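Tultden Home Forum > Kitchen > Do you hang your mugs or stack them?

clirnonano
posted April 2019
We moved into a place with 36 inches of counter, total, and I'm losing my mind over mugs. Hooks under the cabinet, or a stand?

vuvik770
Hooks! I put mine up in July and got a whole shelf back. Cheap too.

clirnonano
Renting though — I'd rather not drill into anything.

jakubowski_k
Stack them. Stands are dust collectors and they tip over the second you load one side. I've owned two, never again.

mugshelf13
Disagree, mine has never tipped. You just want a wide base and you hang the heavy ones low. I like the plain white kind with a post and a couple of pegs, and it goes in the corner by the kettle so I'm not reaching past it all morning.
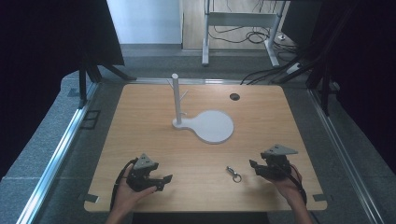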